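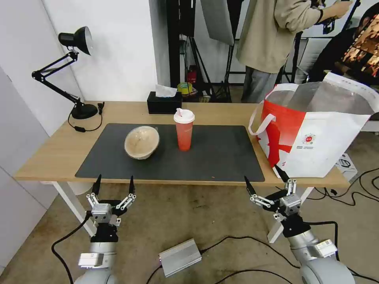 Search the community
Enter your keyword...

Takeaway on my desk mat - how do you stop it getting greasy?

I've got a big dark grey desk mat that covers nearly the whole top of my desk and I love it, but I eat lunch there most days and on Wednesday I got chilli oil on it. I've wiped it twice and there's still a shiny patch! Do I need a proper cleaner, or should I stop eating there altogether? (Not keen, the kitchen is freezing.)

7 comments
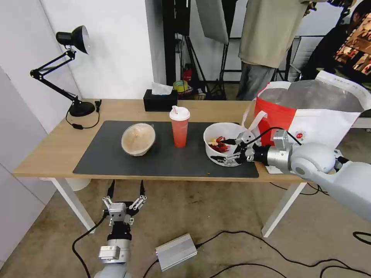 Ineke De Smet

Washing up liquid first, always. One drop on a damp cloth, little circles, then a clean cloth with plain water. Mine took three goes after a bowl with loads of red chillies in it - worth being patient. Keep the tissues at the back of the desk where you can grab them, and do check the bottom of the bowl before you put it down, mine always drips down the side.

I also put everything back in the lined takeaway bag as I finish it, so the bag is the only thing that gets mucky.

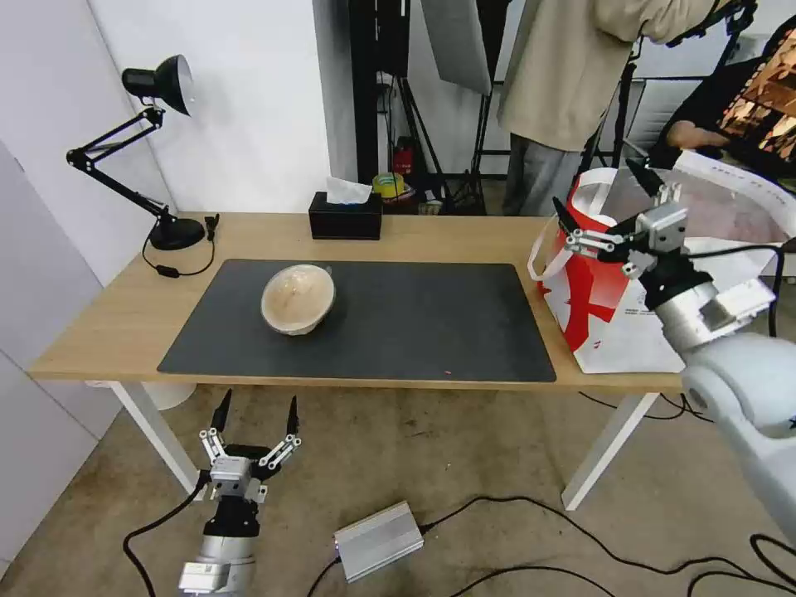

Bag on the right-hand end, tissues at the back

Shared 13 times

Peeters

Just get a tray. 300 times easier.

Unis

Tray is fine but it won't shift the patch you've already got. I'd try bicarb, left on for an hour, but test a corner first as it left a pale mark on mine.

2777 views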